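**Toy block** (also play block, building cube) – a small solid shape, most often a cube, used for stacking, sorting and simple building.

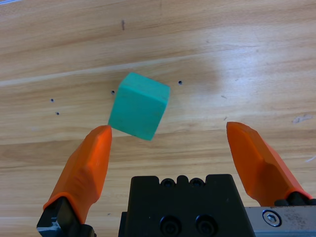 *A teal-green cube on a light wooden tabletop. Faint scuffs on the front face.*

## Use

Stacked, lined up, knocked over. Colours help with sorting games. Plain cubes have no studs or pegs, so towers stay up by weight and balance alone. A flat table is best, carpet is poor.

## Makers

Husstead sold a boxed set of 119 blocks, later dropped. Fademel sells cubes singly or in bags, new colours each September. Proveo – mostly school orders, minimum 2 boxes.

## Wear

Corners go first, then the faces. Scuffs are common and dont affect stacking. Wipe with a damp cloth, no soaking. Repainting is posible but rarely worth it.

## See also

- Stacking toy
- Shape sorter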